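Can a Robot Do Your Chores Yet?

Some chores, yes. Most chores, no. A dishwasher is a machine that washes dishes, but it can't clear the table first. A robot vacuum can clean a floor, but it can't pick up your socks.

Writing is a good way to see why. When you write a note on a board, your hand does a lot of small jobs. It holds the marker tightly enough that it won't slip. It pushes, but not so hard that the board tips over. It also has to know where the last letter ended.
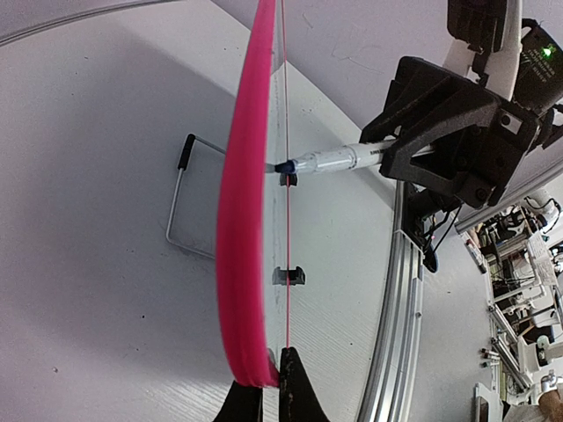
A robot has to be taught each of these things. Its fingers don't feel the way yours do, so it may squeeze too hard or press too lightly. People often show a robot the same job again and again. One simple job might take 564 tries, and the robot may still get stuck if the board is moved a little.

Two arms can help. You use both of yours all the time -- one hand keeps the paper still while the other one writes.
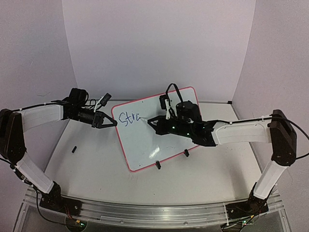

Shops would like robots to do this kind of work too. At the Clorside store in Lollow, workers change 17 signs by hand every morning before the doors open. A person does it in a few minutes, and can stop to answer a question on the way.

Folding shirts, wiping shelves and packing bags are hard for the same reasons. Robots are getting better at them, but for now you still have to make your own bed.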